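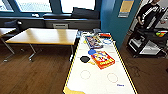 Brerotham 城市通票使用评价：三天的旅行，值不值得买

先说一下我的情况。我的母语不是中文，学了很多年，现在用中文写旅行笔记是我的一个练习。如果有句子不太自然，请大家原谅。内容我会尽量写准确，不确定的地方我会说明不确定。

这次要评价的是 Mukell 公司发行的 Brerotham 城市通票（三日版）。我在五月使用了它，同行的有我的妻子和我们八岁的女儿。票是我自己付钱买的，没有得到任何优惠。

价格和购买

通票有一日、三日和五日三种。我们买的三日版，成人票每张 200 元，儿童票半价，一家三口一共付了 500 元。购买在 Mukell 的手机应用里完成，需要填写每个人的姓名和证件号码。儿童也需要填写证件号码，这一点在购买页面的第一屏没有写，我填到一半才去箱子里找女儿的护照，回来的时候页面已经超时，只好从头再填一次。

付款以后，二维码不是马上出现的。我等了十几分钟才收到。如果您打算在景点门口临时购买，请把这个时间算进去。

通票从第一次扫码开始计算，按自然日，不按小时。这句话很重要，我要解释一下。我们第一天下午四点才到城里，当时我很想马上坐一次有轨电车，但是如果扫了码，这一天就算用掉了。所以第一天我另外买了单程车票，第二天早上才启用通票。酒店前台的人也是这样建议我们的。我后来看到应用的说明里写着“72小时畅游”，这个写法容易让人误会，我认为应该修改。

包括什么，不包括什么

三日版包括全部有轨电车和公交车（机场线除外）、十二个景点中的任意六个、一次游船，还有几家餐厅和商店的折扣。机场线不包括在内，我觉得可惜，很多游客最需要的正是这一条线。

十二个景点的水平不太一样。有几个本来就是免费的，例如老市政厅的院子，任何人都可以走进去，通票只多给一份语音讲解。把这样的地方也算进十二个里面，不太诚实。我们选的六个是：观景塔、Vurnivcombe 水上博物馆、植物园温室、旧海关大楼、铁路车库和 Pakzad 玻璃工坊。下面我只详细写其中四个，旧海关大楼我们去的时候有一层在维修，评价它不公平。铁路车库女儿很喜欢，可是我们只待了不到一个小时，也没有什么可以写的。

观景塔

观景塔在老城的山坡上，从下面的广场到顶上的平台一共有 613 级台阶，这个数字刻在入口旁边的石头上。有电梯，但是电梯只到中间的一层，上面的部分还是要自己走。带小孩或者膝盖不好的人请注意。我妻子在中间那层就停下了，那里有长椅，也有卖水的小店，风景其实已经很好。

持通票的人可以走单独的通道。我们上午九点半到，普通通道排队的人很多，我们没有等就进去了。这是我们三天里面通票最有用的一次。

平台上风很大，帽子请拿好。说明牌有四种语言，中文的部分翻译得还可以，只有一处把“钟楼”写成了“时钟大厦”，我看了很久才明白是什么意思。

Vurnivcombe 水上博物馆

这个博物馆不在市中心，要坐二号电车到终点，再换公交车，单程需要五十分钟。公交车每小时只有两班，而且时刻表和电车没有配合好，我们去的时候在车站等了二十多分钟。建议先在应用里查好班次再出发。

博物馆本身我很喜欢。它建在一个老的水闸旁边，每天上午十一点和下午三点有人表演怎样用手转动闸门。讲解员说话很慢，很清楚，对于像我这样的外国人非常友好。讲解结束以后可以提问，我女儿问水里有没有鱼，讲解员很认真地回答了她，还带她看了旁边的鱼道。

里面的咖啡厅一般。三明治很小，价格很高，持通票打九折，打完折仍然很高。附近没有别的地方吃饭，所以最好自己带一些食物。院子里有桌子，可以坐下来吃自己的东西，没有人会赶您走。

植物园温室

星期二闭馆。应用里没有写，门口才写了。我们正好是星期二去的，白走了一趟，第二天又去了一次。这件事我给 Mukell 的客服写了信，他们两天以后回复说“感谢您的反馈，我们会更新信息”。到我写这篇文章的时候，页面还没有更新。

温室不大，慢慢走四十分钟够了。热带部分非常潮湿，眼镜会起雾，相机最好先放在包里适应一会儿再拿出来。我最喜欢的是最后一间，放的都是沙漠植物，很安静，那天早上除了我们只有一位画画的老人。

Pakzad 玻璃工坊

这里需要预约，通票只代替门票，不代替预约。预约要在应用里另外一个页面完成，那个页面藏得很深，路径是：我的票，景点详情，更多，预约时段。我找了很久。每个时段的名额不多，我们前一天晚上去预约，只剩下午五点的。

参观可以看到师傅吹玻璃，时间大约半小时，看完经过一个商店。商店很漂亮，也很贵。我们买了一只小碗，持票有一点折扣。他们包装得很仔细，带回家没有破。

如果想自己动手做，需要另外付费，而且十岁以下不能参加。我女儿因此有点不高兴，晚上吃了冰淇淋才好。

游船

游船包括一次，路线是绕老城一圈，总共一个小时。船票不能在网上换，要到码头的窗口把二维码换成纸质票。窗口只有一个，中午还休息。我们在那里排队的时间，差不多和坐船的时间一样长。

船上有录音讲解，音量很小，坐在后面几乎听不见。想听的人请坐在前半部分靠左边的位置，主要的建筑也都在左边。

手机应用

应用是我最不满意的部分，所以单独写一段。

二维码每次打开都要联网刷新。在铁路车库的地下入口没有信号，我只好走回地面，打开二维码，再走下去，可是等我走到检票口，它又过期了。最后工作人员看了一下我的订单号，让我们进去了。她说这种情况每天都有。既然每天都有，为什么不做一个离线的版本呢？我不太理解。

三个人的票都在我的手机里，不能分给另外一个人。这意味着我的妻子如果想自己去坐电车，就没有票。实体卡可以解决这个问题，火车站的服务中心可以换，每张卡要多付一点押金。我们是最后一天才知道的。如果重新来一次，我会第一天就换成实体卡。

中文界面大部分是对的。个别按钮还是英文，不影响使用。

算一算账

我把单独买票的价格加了一下。以三口之家计算，六个景点、游船和三天的交通，如果全部分开买，一共需要 900 元。我们用通票付了 500 元，省了 400 元。听起来很不错，但是请注意，这是在六个景点全部去完的情况下。我们为了“用完”它，第三天走得很赶，女儿在电车上睡着了。旧海关大楼如果要单独花钱，我们应该是不会去的。

按照我的计算，如果每天只去一个景点，不坐船，那么分开买和买通票的价格差不多，不值得为了它去应付那个应用。如果每天可以去两个，就可以买。

适合什么人

第一次来 Brerotham，喜欢早出门，走路没有问题的人，我推荐三日版。

带很小的孩子的家庭，我不太推荐。六岁以下的孩子坐车和大部分景点本来就免费，大人也很难一天去两个地方。

只住一个晚上的人可以看看一日版。一日版我没有用过，不能评价，只知道它包括的景点是两个，没有游船。

几点小的建议

第一次扫码尽量放在早上。

出发以前把六个景点的休息日都在各自的官方页面查一遍，不要只相信通票的应用。

玻璃工坊最好提前三天预约。

游船票上午早一点去换，避开中午。

尽快换成实体卡，离开的时候记得退押金，服务中心晚上七点关门。我们到的时候是六点五十分，里面的人还是很有礼貌地帮我们办完了。

评分

景点质量：四分（满分五分）
交通：四分，如果包括机场线就是五分
手机应用：两分
价格：三分半
总分：三分半

明年我们可能还会再去一次，想看看秋天的样子。到时候如果 Mukell 修改了应用，我会回来更新这篇评价。有人用过五日版的话，请在下面留言告诉我，特别是五日版能不能坐去湖区的长途车，我在说明里没有找到答案。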